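We use cookies to remember your settings. Accept | Manage

Section 4. Setting Up the Brosia Logger at a Creek Site

This section covers bench preparation, mounting, the first reading, and routine downloads for the Brosia water level and conductivity logger used at Honthorpe monitoring sites. It replaces the loose sheet that came with the loggers in January. Site selection is in Section 3. Lab samples for bacteria and nutrients are in Section 6 and do not use the logger at all.

Revised 13th February.

4.1 Before you go out

Do this part at home or at the office the day before. It is hard to do well on a creek bank.

1. Unscrew the cap by hand. Do not use pliers.
2. Check the rubber ring inside the cap. It should be smooth, with no hair, grit, or cracks. Wipe it with a dry cloth and put a thin film of the supplied grease on it.
3. Install a fresh battery with the plus end toward the cap. Rechargeable cells don't last long enough in cold water, so leave those for the flashlight.
4. Connect the logger to the laptop and open the Ansari program. Wait for the serial number to appear in the left column.
5. Compare the serial number to the one on your site card. If they do not match, stop and call the office.
6. Click Clock, then Match to Computer. Check that the laptop itself is set to standard time. We stay on standard time all year.
7. Set the recording interval to 900 seconds.
8. Set Start to Manual.
9. Disconnect the logger and close the cap until it stops. Hand tight is enough.

Note: If the program asks whether to clear old readings, check that they have been saved first. Clearing cannot be undone.

Note: The interval box takes seconds only. A number of minutes typed there will be accepted without a warning, and the memory will fill during the first day.

4.2 Checking conductivity

The conductivity check is done each time the battery is changed, and again any time the readings look odd compared with the hand meter.

1. Let the logger and the bottle of standard solution sit in the same room overnight.
2. Rinse the check cup with deionized water and shake it out.
3. Pour 100 milliliters of standard into the cup.
4. Lower the sensor end into the cup until both metal rings are under the surface. Tap the side of the cup to release bubbles.
5. In Ansari, choose Live Reading and wait until the last digit settles.
6. Write the live reading and the value printed on the bottle on the site card, in that order.
7. If the reading falls outside the range on the card, clean the rings with the soft brush and repeat from step 2 with fresh solution.

Never pour used standard back into the bottle. It can go down a household sink with plenty of water. Do not empty it into the creek or a storm drain.

Caution: The brush in the kit is the only thing that should touch the rings. Steel wool and kitchen pads scratch them, and a scratched sensor has to be replaced.

4.3 Packing the field bag

Lay the bag out the night before, using the list inside the lid. The logger travels in its padded tube with the sensor end up. The hand meter, the site card, two pencils, the tape measure, the cable lock, and the spare cap ring go in the front pocket. Waders and boots go in a separate bag, dry and brushed clean, including the soles.
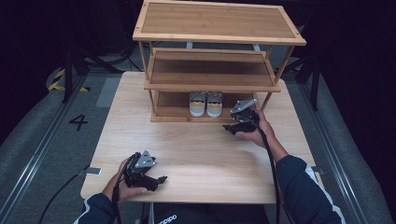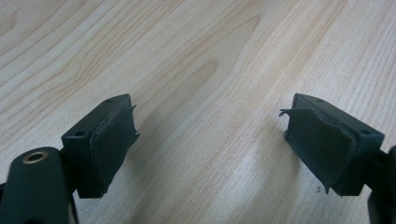 Setareh Hosseinzadeh
Field Equipment Lead, Honthorpe Watershed Program

4.4 Mounting the logger

Two people are required for this step at every site. One stays on the bank.

Caution: Do not enter the water if it is above the painted line on the mounting post, if it is moving fast enough to push against your legs, or if you cannot see the bottom where you plan to stand. The logger can wait for another day.

1. Look at the post from the bank. Check for wire, branches, and loose brackets before stepping in.
2. Approach from downstream so that stirred-up mud drifts away from the sensor.
3. Clear leaves and algae from the pipe with a gloved hand. Make sure the holes near the bottom are open.
4. Clip the logger to the hanging cable. Pull on it to confirm the clip has closed.
5. Press and hold the button on the cap until the light blinks green, then release. The logger is now recording.
6. Lower the logger into the pipe until the knot in the cable meets the rim.
7. Put the lid on and fasten the cable lock.
8. Measure from the top edge of the pipe down to the water surface with the tape. Write this on the card with the time.

The logger is rated for water up to 2 meters deep. None of our current pipes go deeper than that, but flood water can. If a flood watch is issued for your creek, call the office and ask whether the logger should be brought in. Don't go out on your own to get it.

A red blink in step 5 means the battery is low or the cap is not fully closed. Reseat the cap once. If it is still red, take the logger home and note the visit as incomplete.

The site on Filau Branch has a bolted bracket in place of a post. Follow the same steps, but use the short cable marked with blue tape and measure from the upper bolt.

4.5 First reading with the hand meter

Take one hand meter reading beside the pipe before you leave. It gives us something to compare against when the file comes in.

1. Turn the meter on while still on the bank.
2. Hold the probe upstream of your legs, a hand's width under the surface.
3. Wait for the word HOLD to stop flashing.
4. Write down temperature and conductivity. Copy the numbers exactly as shown, including any zeros at the end.
5. Add a few words on the weather and the water. "Light rain, water brown, foam below riffle" is a good note. "Fine" is not much use to us later on.

4.6 Downloading

The memory holds 2000 readings. At the standard interval this lasts close to three weeks, and when the memory is full the logger stops. Visit every two weeks so there is room for a late trip.

1. Before lifting the logger, repeat the tape measurement and write it down.
2. Lift the logger out, wipe it dry, and move well back from the water before opening the cap.
3. Connect to the laptop and choose Save Readings. Use the site code and the date as the file name.
4. Open the saved file and scroll to the bottom. The last line should be from today.
5. Only then clear the memory and restart the logger.
6. Return it to the pipe to the same knot and measure again.

Send the file and a photo of both sides of the site card to the office the same evening if you can. If the two tape measurements disagree by more than a finger's width, say so in the message. It usually means the knot has slipped — the pipe itself rarely moves.

4.7 Between sites

Several of the creeks have plants and snails the others do not. Anyone visiting more than one site must clean gear between them.

Brush off all mud on the bank. Rinse boots, waders, the tape, and the outside of the logger with tap water carried from home. Dry everything fully before the next visit. When two sites are done on the same day, use a second set of boots and gloves. Start at the site farthest upstream.

4.8 Common problems

Serial number does not appear: Try the other USB port, then restart Ansari. The program has to be opened after the logger is plugged in.

Level line is flat for days: The holes in the pipe are probably plugged. Clear them, note the time, and leave the logger running.

Conductivity drops to zero: The sensor is out of the water. Check the knot and the water level. In a dry spell, leave the logger in place and mark the card "dry."

Sudden jump in conductivity with no rain: Take a second hand meter reading, then a third a little farther upstream. Call the office while you are still at the site. If there is a smell, a sheen, or dead fish, keep out of the water and go to Section 8, Reporting a Spill.

Water inside the cap: Remove the battery at once, leave the logger open in a dry place, and bring it in. Do not try to restart it.

Next: Section 5, Reading the Staff Gauge

Share this page | 2 shares
Sign up for the monthly creek newsletter: enter your email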